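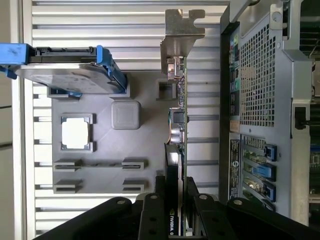 Submitted by Ronja Lunde and Sverre Nordin
Project advisor: Carol Ashworth
Reuse of Retired Computer Equipment in the Rokham School District
Final report, April

1. Purpose

This project examined what happens to computer equipment when schools in the Rokham district take it out of service. The district replaces office and classroom machines on a fixed schedule, and most of the retired units are sent to a recycler in Mitley without being tested. The project team was asked to determine how much of this equipment could remain in use and to recommend a procedure for sorting it.

2. Method

The district released 39 retired computers for the study. Each machine was given a number and recorded by model, age and stated reason for retirement. Parts were sorted into those suitable for reuse, such as graphics cards, memory and power supplies, and those to be recycled. Hard drives were handled separately under the district's privacy rules and were erased before any further testing.

Staff at two schools were interviewed about their reasons for replacing equipment. Oda Brekke, who manages purchasing for the district, provided the replacement records.

3. Findings

Of the 39 computers, 21 started normally and passed all tests. A further 14 were returned to working order with parts taken from other machines in the group. The remaining four had damaged main boards and were used only for parts.

The replacement records listed "slow performance" more often than any other reason. In most of these cases, additional memory brought the machine to a level that teachers considered acceptable for word processing and web use. Missing power cords and lost passwords also appeared in the records as grounds for retirement.

4. Recommendations

The team recommends that every retired computer receive a basic test of 15 minutes before it is released to the recycler. Working units should be offered first to school libraries and then to families through the district office. A written log should follow each hard drive from removal to erasure.

Storage space was not studied and should be reviewed before the procedure is adopted.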